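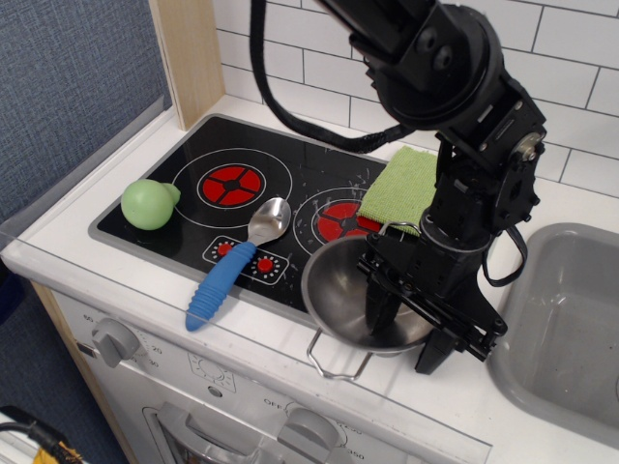

The Fault Log Should Count the Quiet Failures

Most of the robot faults I have read about in the past year were loud ones. An arm hits a wall, a joint overheats, somebody presses the red button. Those get written up the same day. I want to argue for writing up the other kind, where the arm keeps moving, the screen stays green and the job is simply not being done.

The case I have in mind comes from the manipulation bench at Grullwood, where I spend two days a week. We run an arm over a child's play kitchen. The tasks are small household ones: move the bowl, put the pear in the sink, fold the cloth. The control software is called Magsi and the task scripts come from a partner group at Rilar. Neither is bad. I have used worse.

In November we had a run of bowl tasks. The bowl is a shallow steel one with thin wire handles, and the gripper is an ordinary parallel-jaw type. The approach is to put one finger inside the bowl and the other outside, close on the rim, and lift. Out of 33 attempts, the log said all but two succeeded. Chepkoech Nyamweya then went through the recordings for a different reason and found five more where the bowl had never left the cooktop. The fingers had closed on a handle, the handle had bent, and the arm had gone up holding nothing. In one of them it then carried that nothing over to the sink, opened, and went home.

The software had marked these as good because of how it decided what a grasp was. It looked at the motor current as the fingers closed. If the current rose and the fingers stopped short of fully shut, that was a grasp. A wire handle gives you both of those things for about half a second. After that the wire slips out and the fingers finish closing, but by then the check was over. There was no second check.

It is easy to say that no harm was done, and several people did say it. It was an empty bowl on a toy stove. I don't find that convincing. The grasp check in Magsi is the same one used on the full-size benches at Gretunby, where the containers sometimes have liquid in them and people stand a good deal closer. A check that believes a bent wire is a bowl will believe other things too.

There is also the cable. The arm we use has a thick braided cable that loops down behind the wrist, and a thinner one that hangs on the sink side. When a lift fails and the arm goes on to its next position, it is moving through space that nobody planned around the object still sitting there. On one of the five, the outside finger dragged the bowl a short way by the rim before it came free. The next thing in its path was the thin cable. It stopped short of it. If it had caught, we would have had a loud failure, and a report, and a meeting, all from the same cause that had already gone by four times without a line in the log.

Ferenc Szénási, who looks after the bench, disagrees with me on the remedy. He thinks the answer is a better sensor in the fingers, and that asking people to log silent failures by hand will last a month and then stop. He is right about people. I have skipped entries myself at the end of a long afternoon. But the sensor will have its own blind spot, and we will find out about it the same way, by someone watching recordings for another purpose.

What I would like is fairly dull. Check the grasp again after the lift, with the arm held still for a moment. Check once more before release. If the answer changes between the two, stop the arm where it is and write it down as a fault, with the same form and the same deadline as a collision. And have a person watch a share of the runs marked as successes, picked at random. We already watch every run marked as a failure - those are the ones we have the least to learn from, as the machine has told us about them.

The second check adds a little time to each cycle. Rilar has objected to this, on the grounds that it makes the numbers look worse. It does. The success rate for the bowl task dropped as soon as the recordings were counted properly, and it would have been that low all along.

We put the second check in at Grullwood this spring. Gretunby has not done so yet. Their position is that they have had no reported grasp faults, and with the check they are using I would not expect them to have any.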